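Bench notebook, April – hand demos, week with the grippers

Picked up again after lunch. The plan on paper was to get the "lay them out in rows" task recorded cleanly by hand before we let anybody near the remote rig, and I'm still happy with that order of doing things, even if Aranka keeps looking at the rig with longing.

Quick recap for whoever reads this next (hi, Lonville people). The task is: open the clear box, take out the hand grippers – the squeeze-and-grunt exercise kind with the spring – and set them on the table in neat rows. Then put them all back and close up. It sounds like nothing. I thought it would be a warm-up before the real stuff and it's eaten most of my mornings!

First trouble was me. I've tidied things my whole life without once thinking about how I do it, and my early demos are a mess to learn from. I pick up with whichever hand is closer, I nudge things straight with the back of a knuckle, I change my mind in mid-air. Played them back at half speed and you can see me start a row, abandon it and start another one somewhere else. Threw out 7 of those, kept the rest, and wrote a rule on the whiteboard: one hand places, the other one steadies, and you finish a row before you fuss with it. Aranka Kerekes read the rule and asked which hand. Fair point. The rule now says "pick one and stick to it for the whole take."

Second trouble was pace. The Havow recorder is set up to drop the stretches where the hands don't move, which is great for long pauses and terrible for the lid. When I press down on a lid I hold it, and holding looks like doing nothing, so the trimmer was cutting out the one bit that matters. I only noticed when a take went straight from hands coming down to hands somewhere else entirely. Turned the trimming off for the whole task and we'll do it by eye later. Disk is fine, we're at clip 1343 and Erdős (the big server, not the small one under the stairs) hasn't complained yet.

Then the remote side. We gave it an hour this morning with the Jukoteck sticks, Aranka driving and me calling out. She's much better at it than I am. She got one gripper standing up properly and then spent ages on the second, which kept rolling onto its side every time she let go – you don't feel the spring through the sticks, so you don't know how hard you're leaning on it until it hops. By hand you'd correct that without noticing. My feeling is that we should teach the layout from hand demos and only use the remote rig for the last little bit of each placement. Aranka thinks the rig should do the whole thing and we should just practice more. We've agreed to disagree until there are 40 good takes of each, and then we'll see who buys the coffee.

Two from the hand takes:
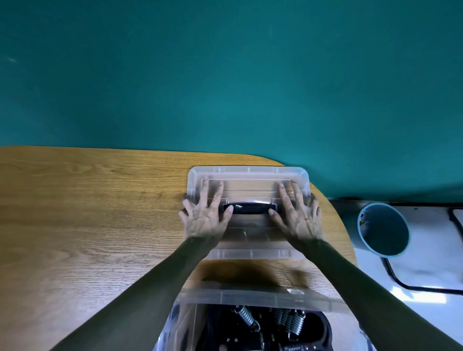
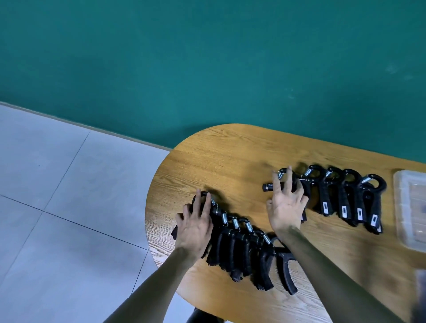
The thing I keep coming back to is how to say "neat" to a policy that has never cared about neat. My first idea was spacing, same gap every time, but that falls apart as soon as one of them is a bit splayed. Look at the left row in the second shot: they're shoulder to shoulder, and then the one at the right end has its arms wide open and takes up way more table than its neighbors. A fixed gap would make a hash of that. So I'm going to try scoring on the springs instead, whether they step along in a line, and let the handles land where they like. Easy to see from above, too, with all that silver against black.

Still to do before we touch the score: relabel the lid takes so "pressing" and "resting" are separate tags (I've been lazy and used one for both), and ask Lonville if they want the put-away half as its own task or glued to the first half. I'd vote for its own. The target was 100 hand takes all told and I'd like to get there before I start fiddling with anything else, but I know myself.

Also, my shoulders are killing me. Lower stool tomorrow, or a higher one, whichever Aranka isn't sitting on.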